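27 November 2024

We moved into the Auer building in August, so I have had a few months to form an opinion of it. People keep asking me what it is like to work in a certified green office. My answer is that it is mostly like working in an office, with better air and stranger light switches.

The building is eight floors and we have the third. Before this we rented above a tire shop, where the windows were painted shut and the heat came on in October whether you wanted it or not. Dörte Steinbach found the new place and handled the lease. She read all of the sustainability paperwork, including the appendix on bicycle parking.
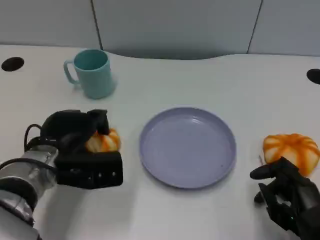
*Mug, plate and two striped pumpkins on the white table.*

## Air and heat

The fresh air supply is the part I would pay for again. By three in the afternoon at the old office I had a headache most days. I have had very few since August. The system runs off carbon dioxide sensors, so a full meeting room gets more air than an empty one. You can hear it step up after people sit down. It sounds like a bus idling a block away.

Heating is by ceiling panels. Our side faces north and was cold for the first two weeks of fall. Lajos Medve from the building management company came up twice and found that a valve had been left half closed since construction. It has been fine since then. The tenant guide says to expect 18 degrees Celsius overnight and I think that is accurate, judging by Monday mornings.

## Light

The blinds on the south side move on their own. They come down when the sun hits the facade and go up again when a cloud passes. On a windy day with broken cloud this gets old. There is an override button by the door, but it resets after lunch.

The overhead lights dim when there is enough daylight. I stopped noticing this after a week. Hildegard Hamann, who sits farthest from the windows, brought in a desk lamp. 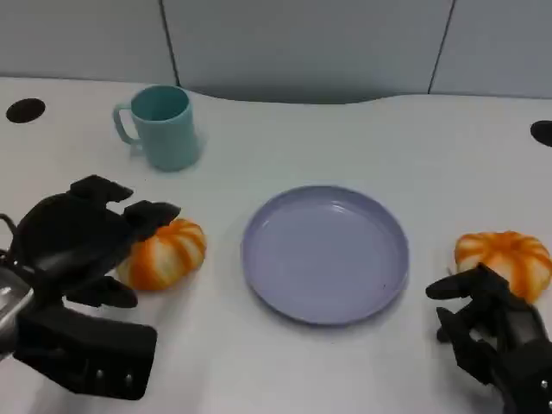 ## Costs

The rent is higher per square foot than we paid before. The service charge is lower than I had budgeted, and energy is billed by floor from our own meter. I can't compare it properly until we have been through a winter.

One thing to check if you are looking at a similar building is the fit-out rules. We had to get approval for our carpet glue, and that held us up for eight days. The list of allowed products is long, but our installer had never used any of them.

I'll post the energy numbers when the spring bill comes in.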